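Wasting Less at Home: What I Would and Wouldn't Bother With

Posted 29 June 2022

The rule against needless waste, bal tashchit, begins with fruit trees in wartime and gets stretched by the rabbis to cover lamps, clothing, food and more or less everything in the house. I take it seriously. I take less seriously the tip sheets that get handed out in its name, most of which ask you to buy something first. I've been trying these for long enough to have opinions.

Challah ends. Freeze them sliced, in one bag, and keep adding to the bag. When it's full, dry the slices on a tray in a low oven until they snap, then crush them. The tip sheet version has you sort sweet from plain and label each bag. I did that twice. Breadcrumbs on chicken taste like breadcrumbs on chicken.

Vegetable scraps for soup. Onion skins, carrot tops, celery leaves and parsley stems are fine. Cabbage cores and broccoli stalks are not, whatever you've read, unless you like your whole kitchen smelling of them through the holiday. Wash everything before it goes in the freezer bag. And if you check your greens for bugs, check the scraps too. People forget that, and then they have a pot of broth and a question for the rabbi.

Candle stubs. Melting them down into new candles is a nice project for children and a poor use of an adult evening. The new ones I made burned crooked and went out early. I now buy oil cups, fill them only as far as I need for the meal, and leave it at that. There's a line in the Talmud about not adjusting a lamp so that it burns its fuel too fast, and it strikes me as more useful than anything I've seen about stubs.

Storage jars. I was given a set of Trestetora jars, which were supposed to keep herbs fresh much longer than a plain jar. Mine kept parsley exactly as long as a washed pickle jar with an inch of water and a bag over the top. Use the pickle jar.

Burned pots. Cover the bottom with water and a spoonful of baking soda, simmer it gently, let it cool, then scrape with a wooden spoon. Plendurex cleaning paste works as well, but it cost more than my smallest pot, and that sort of arithmetic ought to count for something.

The water-saving bottle in the toilet tank. Our bill was 326 dollars before and 324 after. Maybe it was the bottle. We also went away for a few days.

Mending before replacing. I agree with this one in principle and break it constantly. Put a limit on the repair pile: one shelf, no more. If something has sat there since January, either fix it this week or pass it on to a person who will. A broken toaster kept for years out of piety is still a broken toaster.
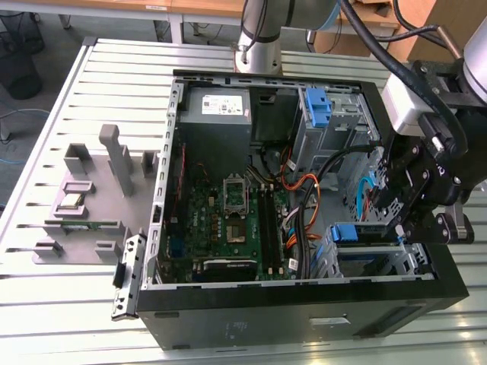 Old tower with the side panel off. 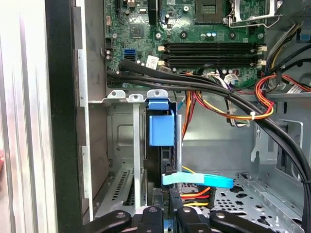 Before you start on anything from the shelf, unplug it, find a muffin tin, and put the screws in the cups in the order they came out. I've been told a magnetic mat is better. I own a magnetic mat, and I still use the muffin tin.

Glue is where I get most doubtful. A mended kiddush cup or plate may look perfect and still not be something you want to drink or eat from. Read the label. If it doesn't say the glue is safe with food, the plate goes on the wall or holds keys.

Giving things away. Prasert Jitpraphai wrote after my last page to say that I was too hard on donation bags, and that his own shop would rather sort through a bad bag than miss a good coat. Fair enough. I still say that a stained shirt handed to a charity is garbage with an errand attached - cut it up for rags at home. Cotton makes good rags. Polyester just pushes the water from one end of the counter to the other.

Leftovers on the hot plate get their own page, once I've finished arguing with my sister about the kugel.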